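**Ticket:** Stoltilau sim, two-arm panel carry, demos rejected at export
**Opened by:** Lorraine Halliday
**Assigned:** Reginald Szabo
**Opened:** Mon 16 August
**Status:** open, sulking

Target for this task is 100 accepted demos. After a full shift of teleop we have 17. The Gondier exporter threw out the rest with "object pose invalid", its answer to most of life's problems.

Head view from one of the rejects, both grippers on:
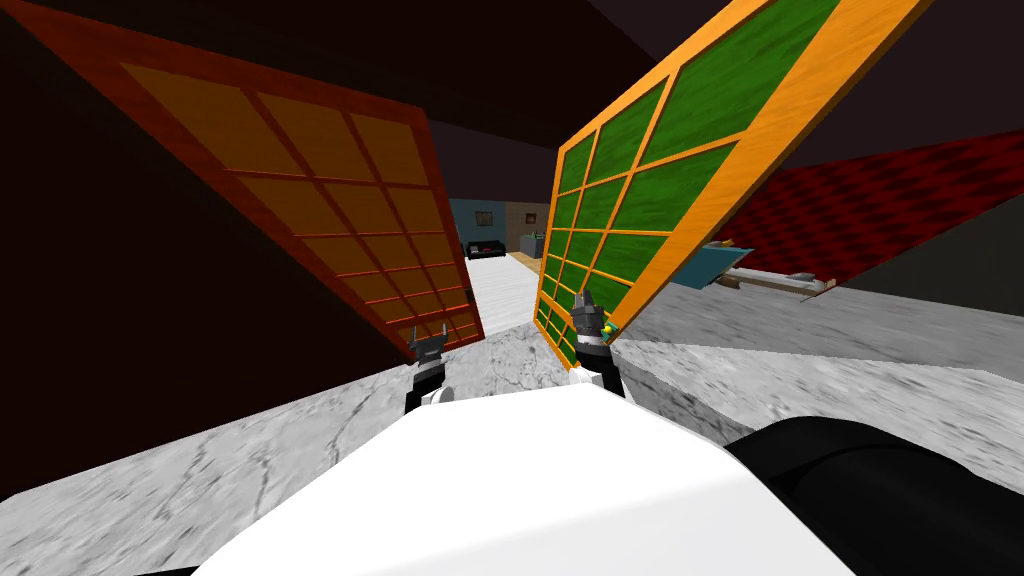

I reran the same seed on the other workstation and got the same error, so it isn't my machine. Operator settings are stock. I haven't touched the grip force since February, whatever the changelog says.

**Reginald, 10:40**

Could be the lattice panels. They came over from the Prastport asset pack, and those have a history of collision meshes that only loosely resemble the object. Can you send a head view from another episode, one with the green panel well in view?

**Lorraine, 11:15**

Episode 9, also rejected:

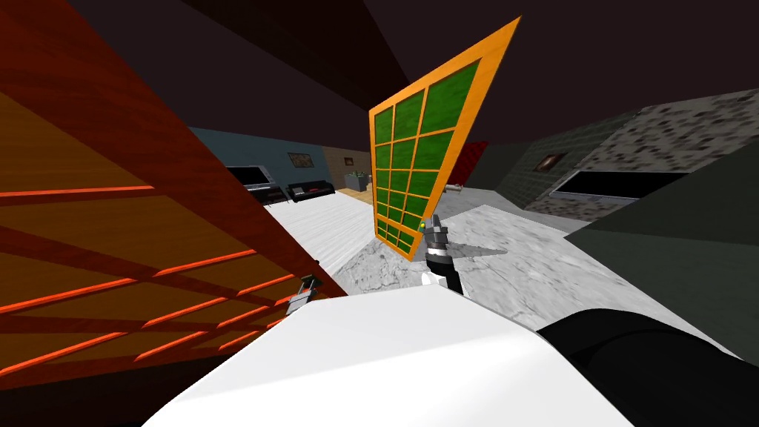 The pose log for this one jumps between two consecutive steps, then jumps back. I saw nothing odd on screen while driving it. The exporter reads one bad step and bins the whole episode, including the part where I did quite well.

**Reginald, 13:05**

Opened the asset. The green panel has 2 root bodies, so the logger picks whichever one it likes that step. I've merged them in a local copy. Before you record again, please check the wrist cameras too — the training side wants those views in every demo.

**Lorraine, 14:20**

Wrist cameras are both streaming. One with the fingers over the green lattice:
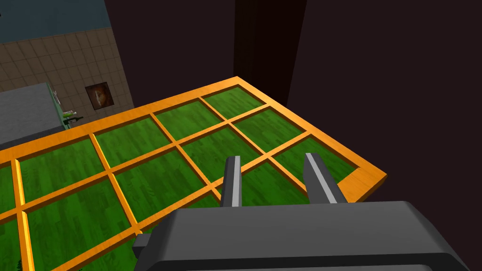 Timestamps line up with the head view. Yensuk's loader reads the stream without complaint, a first for Yensuk.

Another wrist view, fingers open:

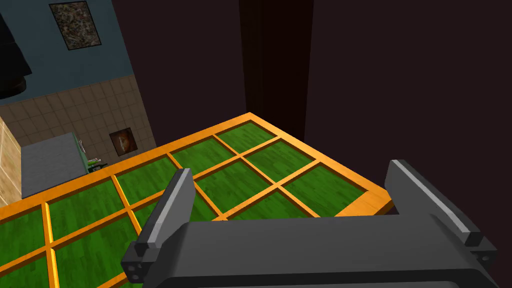
### Next steps

1. Reginald: push the merged panel to the shared asset folder. Local copies don't help the night shift.
2. Lorraine: replay the rejected episodes against the new asset. If the recorded actions still carry the panels through, re-export and keep them.
3. Either of us: get the exporter to name the step and the object when it rejects something. "Invalid" is a mood.
4. Leave the 17 accepted demos alone until we've checked their pose logs for the same jump.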